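1/ ok thread on learning to budget groceries at 40, bc three of you asked and my replies are a mess

2/ I never had one. Money went in, food came out, whatever. Then I added up July and it was $185 a week for two people and a cat who eats better than us

3/ Ruth Grajales (old neighbor, saint) told me to stop tracking for a bit and just write down what I threw away. Eight days. So that's what I did. It was bad. Cilantro. So much cilantro

4/ most of it was stuff I bought for the person I think I am on a weekend. That person makes soup
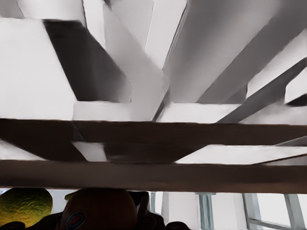

5/ anyway the first change was shopping twice a week, small bags. Everyone says go once, buy big. Doesn't work for me, I forget what's in the back of the fridge by the third day

6/ second change — a dumb list taped inside the cabinet door. When something runs out it goes on the list. If it's not on the list I don't buy it. I break this rule for cheese

7/ the store on Dallon marks down bread after 8 at night. Freezer is your freind. Slice it first!! I did not slice it first

8/ produce: I buy what we'll eat standing up. Apples, basically. Nothing that needs a recipe unless the recipe is that same night

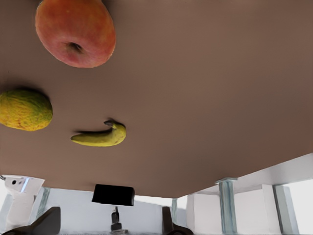 9/ someone asked about the apps. Tried two, quit both. I use a notebook. Katia Bianchini has a spreadsheet with tabs and colors and I'm happy for her

10/ dried beans yes, but only if you really will soak them. I've had one bag since Jorden St, that's two apartments ago

11/ where it's at now: some $16 a day, all in, cat included. Some weeks over. Birthday weeks way over

12/ not counting coffee out. don't ask me about coffee out

13/ oh and rice, forgot rice. Buy the big bag, put it in a jar with a lid that acutally closes. Learned that one the gross way

14/ will do a seperate thread on lunches if I get time tmrw, got to go pick up the kid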